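Vedolon社 図面保管用品工場 見学報告

訪問日:2021年6月18日
訪問先:Vedolon社 第二工場(ワイヤー什器・図面保管用品)
案内:Tiziana Monti氏(製造技術)

1. 経緯

当事務所の図面庫では、A1およびA0の図面筒と平置き原図を併用している。壁面の木製ピジョンホール棚が老朽化し、5月に更新候補をVedolon社のItik(可動式ロールファイル)とPalma(スチール製平型図面キャビネット)に絞った。カタログの耐荷重表記に測定条件の記載がなかったため、製造工程と試験設備の確認を目的に工場見学を申し入れた。

2. 線材加工と溶接

Itikの枠は鋼線で、コイル材を矯直機に通し、定尺切断したのち曲げ工程に送る。曲げはNC機で、図面筒を受ける格子と外枠を別々に加工する。格子の交点は抵抗溶接、外枠とキャスター取付板の接合のみアーク溶接である。抵抗溶接の条件は線径ごとに登録されており、作業者は品番を読み込ませるだけで電流値と加圧時間が切り替わる。

溶接後の検査は抜き取りで、1ロットから4台を取り、格子の対角寸法と交点の剥離強さを見る。剥離試験は破壊検査のため、試験片は同時に溶接した別の格子を使う。対角寸法の許容差を質問したところ、社内基準値の開示は不可との回答だった。現物を手持ちの巻尺で測った範囲では、左右の差は読み取れなかった。

3. 塗装

前処理は脱脂、水洗、化成皮膜の順。その後に静電粉体塗装を施し、焼付炉を通す。炉の設定温度は165℃で、旧ラインより低温側で硬化する粉体に切り替えたとのことである。格子の交点裏側は塗料が回りにくく、以前は補修塗りをしていた。現在は吊り角度を変えて対応しているが、見学時に吊られていた枠では、最下段の交点に膜厚の薄そうな箇所が見受けられた。図面の縁が擦れるのは上段の受け口なので、実用上の影響は小さいと考える。

塗色は白と灰の二色。特注色は可能だが最低数量がある。当方の必要台数では該当しない。

4. 平型キャビネット Palma

引出しは5段を1ユニットとし、2ユニットまで積み重ねられる。引出し前縁に紙押さえ、奥側に跳ね上がり防止のフードが付く。レールはボール式で全引出し可。複数段の同時引出しを防ぐインターロックは標準装備だが、上下のユニット間では連動しない。二段積みで使う場合、上下それぞれの引出しを一つずつ同時に開けることができてしまう。Monti氏に転倒の危険を確認したところ、二段積みでは床または壁への固定を条件としており、施工説明書に記載があるとの説明だった。納品時に説明書の該当箇所を確認すること。

塗装前の引出しを持たせてもらった。底板は縁の折返しに加えて中央に補強材が入り、片手で角を持ってもねじれは小さい。A0の原図を満載した場合のたわみについては、試験成績書の写しを後日受領する予定。

5. 試験室

キャスターの走行試験は、段差を付けた円盤の上で荷重をかけて回す方式である。掲示されていた記録は3669サイクルで中断しており、理由は軸受の交換とあった。交換後の記録は別紙で、閲覧していない。耐荷重は等分布荷重による静荷重試験の値であり、片側に筒を寄せた状態の試験は行っていない。当事務所では長尺の筒が片側に寄りがちなため、この点は運用で補う必要がある。

制動はキャスター二輪のみ。塩ビ床ではよく効いたが、試験室入口の緩い勾配では、空の状態でもわずかに動いた。

6. 昼食と展示室

昼食は社員食堂。午後は併設の展示室を見た。展示室には事務用品のほか、ラベル管理ソフトNoneoの実演機が置かれている。図面筒の端にラベルを貼り、棚番と図面番号を対応させるもので、Itikの受け口番号をそのまま登録できる。読み取りは速い。ただし当方の既存台帳は図面番号の桁数が不揃いで、取り込み前に整理がいる。改訂記号を番号の一部として扱うか、別の欄に分けるかも先に決めなければならない。
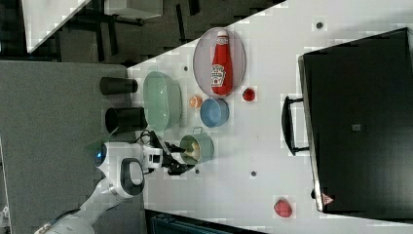 白い天板の上の調理用品。楕円形トレーに赤いケチャップボトル。

7. 価格と納期

Itikは受け口13口の型を候補とする。口径はA0の紙筒が入る寸法で、キャップ付きの樹脂筒は太いものだと入らない。手持ちの樹脂筒の外径を測り、入らない分は従来の棚に残す。納期は受注後四週間、Palmaは六週間。搬入は車上渡しが標準で、階上げは別見積りとなる。当事務所のエレベーターにPalmaの一体品が載るかどうかは、梱包寸法を受け取ってから判断する。

8. 残件

・Palma引出しのたわみ試験成績書(Vedolon社より受領)
・二段積み時の固定方法、壁下地の確認(当方)
・樹脂筒の外径測定(当方)
・Noneo試用版の申込み、台帳の桁数整理
・旧棚の撤去費見積り

見積書の有効期限は発行から三十日。旧棚の撤去日が決まり次第、発注数を確定する。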